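Moving to Vote by Mail: Common Questions

Updated 2023-08-29

Who can ask for a mail ballot in Skakier County?

Any registered voter in the county. You do not need to give a reason. The old rule that asked for a doctor's note or proof of travel ended in March.

I voted by mail last time. Do I have to apply again?

Yes. An application covers one calendar year. If you want to stay on the list, check the box at the bottom of page 3 and we will mail you a new form each January.

What is the deadline?

We must have your application 11 days before the election. A postmark is not enough. You can also bring it to the counter at 738 Liepiņa Street during business hours.

How do I return the ballot?

Put the ballot in the secrecy sleeve, put the sleeve in the return envelope, and sign the outside. Mail it or use a drop box. The envelope has its own adhesive strip. If the strip fails, ordinary tape is fine, and taping it will not get your ballot thrown out.

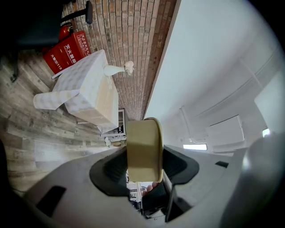 A roll of masking tape.

Please do not tape over the signature line. We have to be able to read it.

What happens if my signature doesn't match?

Two clerks look at it separately. If both say it doesn't match the one on file, we call or write to you, and you have until the third day after the election to fix it. In the last general election we sent 940 of these notices, and most were settled over the phone.

Can someone else drop off my ballot?

A member of your household can. Paid campaign workers can't.

Where are the drop boxes?

There is one outside the county office and one at the Rumo branch library. Both are locked at 8 p.m. on election night. If you are in line by then, you can still use the box.

Is it safe to vote this way?

About 4000 residents did last year. Each envelope is logged by number when it arrives, and you can check on yours by phone.

Who do I contact?

Vaida Luik handles applications. For signature notices, ask for Tanner Beaulieu. Both are at the county elections office, Monday through Friday, 8:30 to 4:30.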